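3.2 Seating, waiting time and the decision to return

The second part of the survey dealt with what happens between arriving at a restaurant and getting the first dish. Earlier work on eating out has mostly looked at food quality and price. Diners in our group talked about both, but when they were asked to describe their last meal out with friends, they usually began with the wait. Many could say where they stood, what they could smell from the kitchen, and who in the party had arrived late.

We ran the survey at two casual restaurants, Drorkico and Rostus. Drorkico serves noodle dishes and grilled skewers and takes no bookings. Rostus has a longer menu, mostly rice plates and shared stews, and will hold a table for 30 minutes. Both are on the same street and draw a similar evening crowd. Diners filled in a one-page form after paying, and 18 of them agreed to a longer interview in April. The interviews were held at a table in the back of Rostus before opening hours, or by phone when that was easier.

Answers from the two places differed in one main respect. At Drorkico, people who had waited outside were generally patient if they could see tables turning over. They were less patient once seated. A party that had stood in line expected to order right away, and a slow first visit from the server was remembered even when the food came quickly afterward. At Rostus, where most groups had booked, complaints were about friends who had not shown up by the time the hold ran out. Several diners said they had ordered a starter mainly to keep the table.
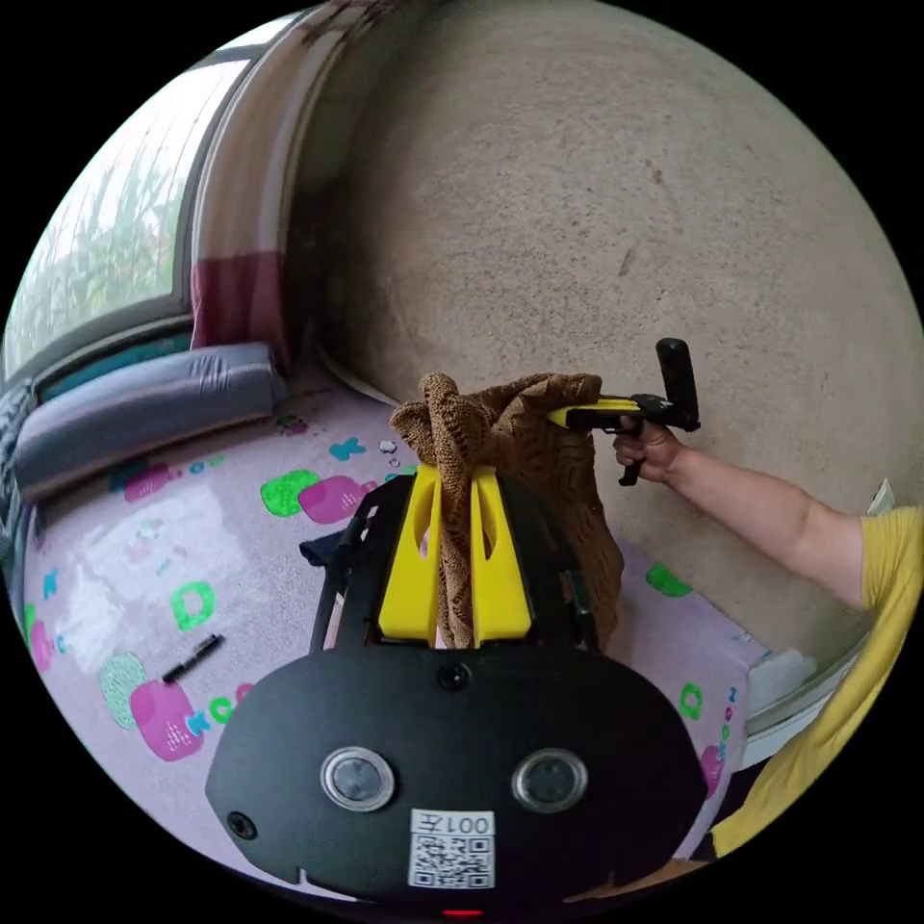 Group size mattered as well. Pairs tended to judge the meal by the dishes they had ordered, and could name them. Larger groups judged it by whether everyone ate at the same time. When one plate came late, the whole group slowed down, and the person without food was often the one who rated the meal lowest. This held at both restaurants. It also held for diners who said the late dish was the best thing on the table.

We asked whether a free drink or small snack during the wait would change the decision to come back. Most interviewees said it would be welcome but would not bring them back by itself. What they wanted was a fair idea of how long the wait would be. A few said they would rather be told a long time and be seated early. Staff at Rostus already do this on busy nights. Drorkico does not give a time at all, and its regulars seemed to know this and to plan for it by eating something small beforehand.

The form had 3 questions on price (Figure 4 gives the wording). Price was rarely given as a reason for not returning, though it did affect what was ordered. Groups splitting the bill evenly ordered more shared dishes and more desserts. Our sample is small and comes from one street, so these results should not be applied to formal dining rooms or to takeout counters.

Figure 4. Wording of the price questions on the diner form: "Was the total close to what you expected?" "Did price change what you ordered?" "How did your group split the bill?"

Related items
Menu length and ordering time at Oral
Shared plates and table talk in casual restaurants
Preltico: a diary study of weekday lunches
Why diners leave the line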